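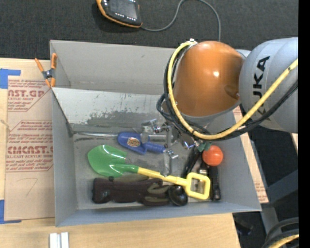

Final report – bin clearing with a self-checking grasp loop
Relu Matei, Mwangi Were
Group 2, robotics lab project, report due end of July

What we set out to do

Get the KUKA arm to empty a bin of mixed objects without a person stepping in. Toy shovel, tools, a fabric bundle, a fruit or vegetable. Stuff that doesn't look alike and doesn't stack. Last year's group used boxes only, and their code (Flustthorpe, on the shared drive) assumes every object has a flat top. Ours mostly don't.

Question we ended up with: if the arm checks its own grasp right after closing the gripper, and gives up early on bad ones, does it clear more per hour than if it just lifts and hopes?

Setup

Bin on the wood table, divider left in, objects in the front compartment only. We tried both compartments in the first week and the arm kept planning paths that brushed the top of the divider, so we dropped it. Clamp stays on the bin edge. Fixed camera looking down at the workspace, it does not move with the arm.

Grasp planner is Sirnness, the small network Mwangi trained. Tovar is our name for the check step: close, lift a little, take a new depth image, compare against the one before. If the height map hasn't changed enough, open and try somewhere else.

Before each run we dumped the objects in from a tub, no arranging. Teach pendant within reach the whole time, one of us next to it.

Data

1107 grasp attempts total. The first 300 were for tuning the threshold and are not in the results. Of the rest, 449 were with Tovar on and the others with it off. We wanted it even but lost an afternoon to a loose air fitting and ran out of lab time.

Results

With the check on the arm cleared the bin faster. Most of the gain is from not carrying nothing all the way to the drop spot and back. Grasp success itself barely changed, which makes sense, the planner is the same.

By object:
Shovel – worst one. Planner likes the blade becuase it's big and flat to the camera, then it slides off. The D grip would be a better target but depth is noisy in the opening.
Fabric bundle – grasps well, confuses Tovar. It sags when lifted so the height change looks small and a good grasp gets thrown away.
Fruit – fine in the open, bad when there are handles under it.
Thin dark tools – missed by the camera more than by the gripper. Dark on gray with shadow on top.

Problems

Threshold is one number for everything. Should be per object or at least per size.
Hoses. When the arm reaches to the far left of the compartment the cable bundle gets into the camera view and the depth image has a hole in it. We masked it by hand, not great.
We did not randomize which mode went first each session. Relu noticed this too late.

Next

Ask for time on Cillaleo (the other cell) to see if the threshold carries over. Retrain with more shovel data. Swap the height check for gripper width plus height, we have the width signal allready and never used it.

Code and logs are in the group folder, readme is short but it runs.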